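Nullham Fabric Care: Washing and Storage FAQ

What water temperature should be used for printed cotton?
Cold or cool water is suitable for most pigment prints. Higher temperatures soften the binder that holds the pigment to the fiber and shorten the life of the print. Solid-dyed reds should be washed separately for the first few cycles.

How much detergent is needed?
Follow the dose line on the cap for the size of the load. Excess detergent does not rinse out fully and leaves a stiff film on the cloth.

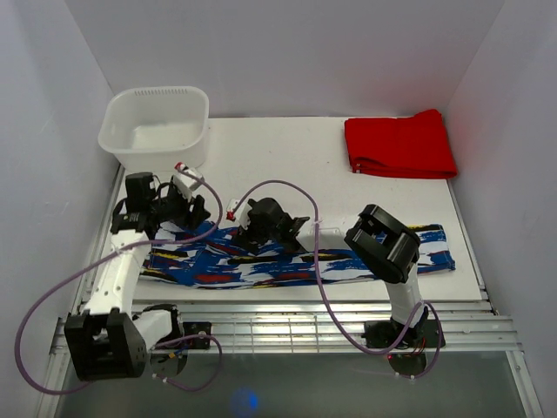
Hard water needs a slightly larger dose. If the towels feel rough after drying, run one additional rinse before changing the detergent.

Does thread count affect shrinkage?
Only indirectly. Our Mirby cotton has a thread count of 142 and the Tretumero sateen has a thread count of 461. Both are preshrunk before cutting. Tumble drying on high heat can still cause a small loss in length.

Can the fabrics be ironed?
Yes, on the reverse side, at the cotton setting. Do not iron directly over a print.

How should clean linens be stored?
Linens must be fully dry before they are put away.
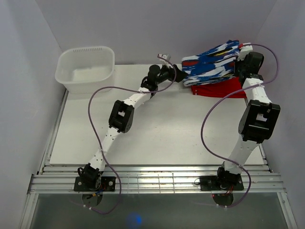
Closed containers trap any moisture left in the fibers, and mildew can start within days. Cardboard is not recommended for long-term storage, as it absorbs moisture and can stain light fabric. A plastic basket with slotted vents along the rim, like the one in the back corner, is adequate for items in regular use. Do not press the contents down.

Who handles care questions not covered on this page?
Write to Sakda Wannasri in the Nullham textile office. Include the style number from the sewn label.

Page revised 11/10/24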